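How to Clean Up Your Professional Network Contacts

By Gunhild Bech
February 2, 2022

Print this page | E-mail to a friend
154 shares | 4 comments

Most people who have been on a professional networking site for a long time have never removed anyone from it. I joined my first one to find a job, accepted every request that came in, and ended up with 1,765 connections. I could not have told you where I met half of them. My feed was full of updates from strangers, and the people I had worked with were buried underneath.

It took me a few evenings to fix. These are the steps I followed, in the order I would do them again. Menu names differ from site to site, so look for the closest match on yours.

Step 1. Download your data first

Before you remove anything, get a copy of your contact list. Nearly every network has an export option under Settings, usually in a section called Privacy or Your Data. Choose the connections file only, unless you also want your messages. The full archive can take a day to arrive, while the short one often comes within minutes.

Save the file somewhere you will find it again and put the date in its name. Removing a connection can also remove your access to that person's e-mail address, and you may want it later.
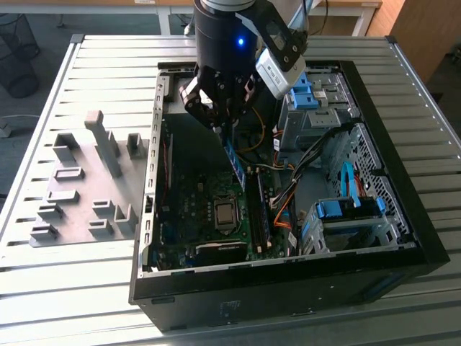
Step 2. Sort the list by company

Open the file in any spreadsheet program. You should see columns for name, company, job title and the date you connected. Sort by company first. This puts former coworkers together, and it goes much faster than working down the list by last name.

Add one new column and call it Keep. I used three marks:

Y - I know this person and would answer a message from them.
M - I remember the name but not much else.
N - I have no idea who this is.

Don't stop to look anyone up yet. If you open profiles as you go, you will still be on the letter C at midnight.

Step 3. Go back over the M group

Sort by your new column and look only at the M rows. Now you can open profiles. Check the date you connected, any shared contacts and your old messages. My M group included Catalina Ledesma, who had trained me on my first week at Dirnel and had since changed both her job and her city. I would have deleted her on the name of her new employer alone.

Give each M a final Y or N. If you can't decide, make it a Y.

Step 4. Remove or mute

Open your connections page and work through the N rows. On most sites the Remove command is under the three dots beside the person's name. The other person normally isn't told, but they may notice if they go looking for you.
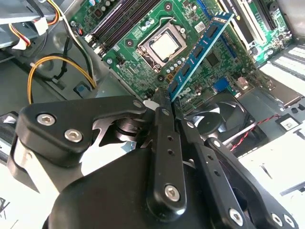

Some people are awkward to remove, such as a current client or your manager's friend. Use Mute or Unfollow for those. You stay connected and their posts stop showing up in your feed. Anatole Pons, who sat across from me at Tessier, mutes everyone in sales and removes no one - that works too, if the feed is your only complaint.

Do this in short sessions. Some sites will lock you out for a while if you click through a lot of removals very quickly.

Step 5. Change how you accept requests

Look in Settings for who can send you an invitation. You can often limit it to people who know your e-mail address or who appear in your imported contacts. Also turn off automatic address book syncing, or the same strangers will keep coming back as suggestions.

When a request arrives without a note, I reply and ask where we met. If I don't hear back by the end of the month, I decline it.

Step 6. Repeat once a year

I do mine in May, when work is slow. The second time took less than an hour.

Print this page | E-mail to a friend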